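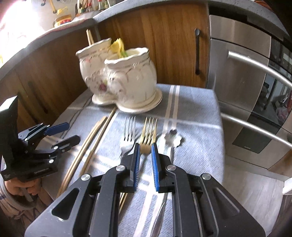
Según Trinh Khúc, eso de que los robots «aprenden solos» es una trampa: detrás siempre hay alguien que ha repetido lo mismo hasta aburrirse. En el taller de Bridwood se lo soltó así a los niños, y más de uno puso cara de decepción.

Tiene bastante razón. Vamos a ver por qué.

Imagina que quieres que un robot recoja los cubiertos. Puedes escribirle las órdenes una por una: baja, abre, cierra, sube. El problema llega cuando el tenedor está girado, o cuando el cuchillo queda muy cerca de otra cosa. ¿Vas a escribir una orden para cada caso? No acabarías nunca.

Por eso mucha gente prefiere enseñarle con ejemplos. Hay dos maneras bastante comunes.

Con la mano. Una persona sujeta una pinza parecida a la que llevará el robot y hace la tarea con ella. Una cámara graba lo que la pinza tiene delante. También se guarda cómo se mueve y cuándo se abren o se cierran los dedos.

A distancia. La persona maneja un robot de verdad con unos mandos. Cuesta más de lo que parece, porque no notas en tus dedos lo que está tocando el robot.

Después, un programa busca lo que se repite en todas esas grabaciones. A eso lo llaman «aprender», y aquí conviene desconfiar un poco. El programa no sabe qué es cenar ni para qué sirve un tenedor. Solo calcula qué movimiento se parece más a los que le enseñaron.

¿Cuántos ejemplos hacen falta? En el proyecto Pulon empezaron con 40 y el robot fallaba casi siempre. Con 123 mejoró algo. Cuando llegaron a 1.922 ya ordenaba bien los cubiertos, pero en esa cocina y con esos cubiertos. Cambiaron el mantel y volvió a equivocarse.

Así que, cuando veas un vídeo de un robot poniendo la mesa, hazte unas preguntas. ¿Lo está manejando alguien que no sale? ¿Cuántas veces lo intentaron antes? ¿Sabría hacerlo en tu casa?

Prueba esto: coge unas pinzas de cocina y pasa cuatro cucharas de un lado a otro de la mesa, con un ojo tapado. Repítelo diez veces y fíjate en si lo haces siempre igual. Luego cambia las cucharas por tenedores.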